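How a Robot Learns from Examples

You know how to pick up a cup. You have done it so many times that you don't think about it anymore. A robot starts out knowing nothing about cups. Someone has to show it.

One way to show a robot is to move it yourself. At a workshop called Dreltia, a person holds a set of controls and steers the robot through a job, such as putting a block in a box. While this happens, a computer saves two kinds of information. It saves what the robot's cameras see, and it saves how each joint moves. One job, from start to finish, is called an example.

One example is not enough. If the robot only ever saw the block in one spot, it would not know what to do when the block was somewhere else. So the person moves the block and does the job again. Genji Kawaguchi, who works at Dreltia, collected 700 examples of one job. By March the whole team had 1,615 examples of four different jobs.

Next, a computer program studies the examples. It looks for links between what the cameras saw and how the robot moved. This step is called training. After training, the robot tries the job without a person steering.

Some robots have a small camera near the hand. It moves when the hand moves, so it gets a close view.

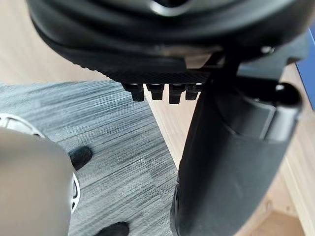
What happens if a person makes a mistake while steering?

The person marks that example so it can be checked later. Some mistakes are thrown out. Others are kept if the person fixed them, such as dropping a block and picking it up again. Those examples can teach the robot how to try again after a drop.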